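Work on the Kiso Rural Services Program has reached 43 percent of its planned activities, the Ministry of Public Investment of Fudham said in a statement released on 2019-03-20.

The program, financed through a development grant and a contribution from the national budget, covers road repair, water supply and vocational training in 22 districts. Contracts have been signed for all of the road sections, and work is under way on most of them, the statement said.

Anwara Jayawardena, director of the program's management unit, told members of the steering board that payments to contractors had returned to schedule after delays recorded in December. The delays were caused by a change in the procedure for approving invoices, she said, and did not affect the closing date of the grant.
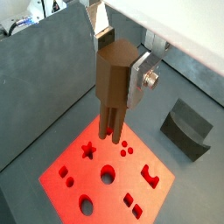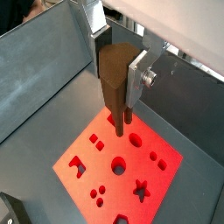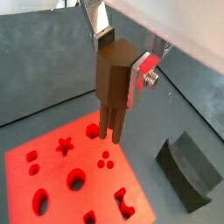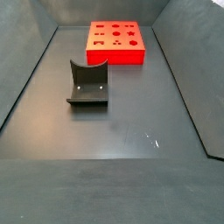 The training component includes the renovation of five technical centers. Two have been handed over to the provincial authorities, and the remaining three are to be completed before the start of the next school year. The contract for the center at Bùi was awarded again after the first bidder withdrew.

Phong Thân, who represents the provincial authorities on the steering board, asked that operating costs for the new centers be entered in next year's budget. The ministry replied that a proposal would be submitted to the finance department for review.

Under the water supply component, 20 pumping stations are to be built or repaired. Land surveys have been finished at every site. The board approved a revised payment plan for landowners whose property will be crossed by the main pipeline, and instructed the management unit to publish the list of affected parcels in each district office.

The board also took note of an audit report on the first phase of the program. The auditors recommended closer tracking of equipment delivered to local offices and a single register of contracts. Both measures have been accepted by the management unit, which will report on their application at the next meeting of the board.

Recent items

Steering board approves landowner payment plan
Tender notice: access road, Kiso northern section
Amico bridge reopens to freight traffic
Provincial budget hearings: schedule and documents
Ministry publishes audit guidelines for grant-funded projects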